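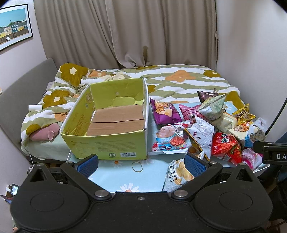

I have been living with a Stondari sofa since October, and I want to talk about the word "timeless," because I think furniture people should have it taken away from them for a while. The catalog used it four times on one page. What they meant was beige. Every new collection I looked at this fall was beige, or oat, or something called "pale mushroom," as if the whole industry had agreed that color is a thing you grow out of. Meanwhile give me a light blue cloth with white daisies all over it, spread across a bed, and I'm happier than I ever was in a showroom. It's cheerful! It isn't trying to outlive me.

The sofa itself is fine, I should say. Good depth, decent arms, legs you can get a vacuum under (my old Lerkar sat flat on the floor and I don't want to think about what lived beneath it). But I paid for the 3000 series and the salesman kept steering me toward the 3442, and the only difference I could find was a slightly thinner arm and a much fatter price. When I asked if either one came in green, he looked at me like I'd asked for it in soup.

And I get why stores do this. Neutral sells, neutral photographs well, neutral doesn't come back on a truck two weeks later. Fine. But people don't live in photographs. They eat crackers on their furniture and fall asleep on it with a book. A plain pale fabric shows every bit of that, and a busy print hides most of it, which is something my grandmother knew perfectly well when she covered her armchairs in roses the size of cabbages.

Kettunen used to get this. Their old dining chairs came in a mustard stripe that I still see at flea markets, and people fight over them. Now it's all "natural tones" there too. Bundus has one orange footstool left in the line, the 911, and I've been back to visit it twice - I sat on it for so long the second time that someone brought me a coffee. I'm going back on Saturday with the car.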